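Kaisu Seppälä has lived in Lirnville for nearly 30 years, and she still sounds a little surprised to be running for its council seat. "I went to one meeting about the Beline bus contract," she says, laughing, "and I suppose I just kept going back!" 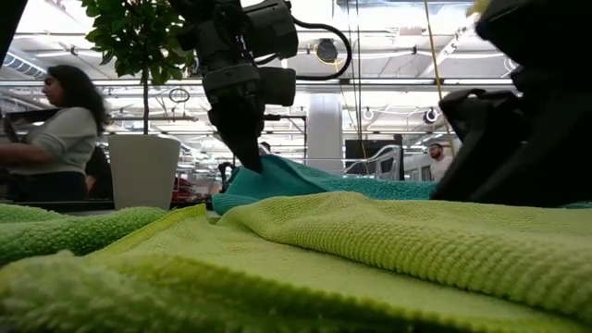 A teal towel in the gripper, with green towels in front.

She wants the contract with Vlček opened to the public – all 331 pages of it – before the vote in September. "People pay for those buses, so let them read it," she says.
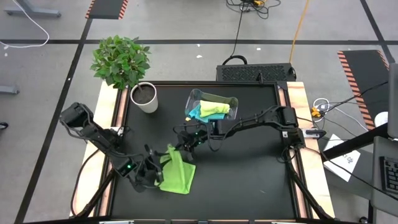 She has 200 signatures so far, most of them gathered on foot in Kurkska, and she plans to keep knocking until supper time.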